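Ticket 1588: Fokis soft fingers, small item slips in grasp on bench arm
Project: Trolis gripper comparison
Opened by: Liam Sheehan
Assigned to: Aileen Bañez
Status: Closed, with one follow-up
Opened: 10/07/2023

Reported problem

With the Fokis fingers on the white arm, the small reddish-brown item turns in the grip after pickup. The Teswood fingers did not do this on the same table with the same pick script. Bowl, bottle and cup are in the layout as usual. Stills from the fixed camera attached.
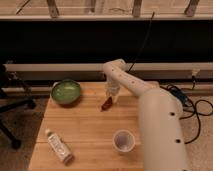
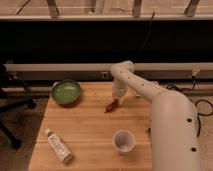
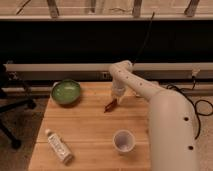
Green bowl at the back left in all three, bottle on its side at the front left, cup upright toward the front.

Setup

Fingers: Fokis, pale set, standard length
Wrist adapter: Tamošiūnaitė, short version
Controller: bench controller, no firmware change since September
Camera: fixed, calibration file from the Teswood runs
Pick script: same as the Teswood runs, speed at 14 percent
Grip force: left at the Teswood value

Log

Liam Sheehan
Ran the pick sequence on the small item only. The arm goes to the right place over the table and the fingers close. On the lift the item rotates, and on some cycles it drops before the arm gets to the bowl. No fault on the controller. The script reports every one of these as a good grasp.

Aileen Bañez
Two questions before I change anything. Did you redo the tool center point after the finger swap? And is the script reading finger position or motor current to decide the grasp is good?

Liam Sheehan
Tool center point was not redone. I assumed the adapter made up the difference in length. Script reads finger position.

Aileen Bañez
The adapter does not make it up. By my measurement the Fokis set is 7 mm longer than the Teswood set with the adapter on. With the old tool center point the tips end up lower than the script thinks they are. Please set it again with the four-point routine and rerun before touching force.

Liam Sheehan
Done. Dropping has stopped. The item still turns a little on the lift when it is picked near one end. Picked at the middle it stays put.

Gerardo Talavera
I looked at the camera side. Calibration is fine, the table corners land where they should. The pick point is the problem. The detector gives the center of the box around the item, and when the item is tilted and partly hidden by the fingers the box shrinks and the center moves. The Teswood fingers are narrower and hide less of it. I changed the script to take the pick point before the arm comes in and hold it until the grasp is finished.

Liam Sheehan
Updated script loaded. Better. Turning is down to a few cycles, all of them with the item lying close to the line of the fingers.

Aileen Bañez
That leaves force. The Teswood value is too low for a soft finger, which has to bend before it grips. Raise the setting to 1,000 in the gripper menu (raw units, not newtons) and leave the close speed alone. Do not use that setting on the cup. It needs its own entry in the object table.

Liam Sheehan
Set. Separate low-force entry added for the cup. Ran a full set on the small item at mixed angles and saw no turning and no drops. Bottle picks were fine before and are still fine. Cup picks are fine on the low entry.

Ariel Agbayani
Please also fix the grasp check. If the script calls a dropped item a good grasp, the comparison numbers for the Fokis fingers are wrong for every run before this one.

Gerardo Talavera
Agreed. Finger position is a poor check on soft fingers because they stop in nearly the same place with or without a thin item. I added a second reading after the lift, taken from motor current. Tested with nothing in the grip and it now reports a miss.

Cause

1. Tool center point left over from the Teswood fingers.
2. Pick point updated while the fingers were blocking the camera.
3. Grip force too low for the Fokis fingers.
4. Grasp check based on finger position only, so the failures did not show in the results.

Changes made

Tool center point reset and saved under its own name, fokis_short.
Pick point held from before the approach.
Force set per object and per finger set.
Current reading added after the lift.

Earlier Fokis runs are marked invalid in the Trolis sheet. The Teswood runs stay as they are, but the grasp check on those was the old one too, so Ariel wants a short repeat with the new check before the two sets are put side by side.

Follow-up

Horácio Rebelo to repeat the Teswood runs with the current script. The Tamošiūnaitė adapter has to come off for that, and the Teswood tool center point should be loaded from file and checked against the table before the first pick. Results go in the same sheet, second tab.

Closed by Aileen Bañez. Reopen if the turning comes back at higher speed.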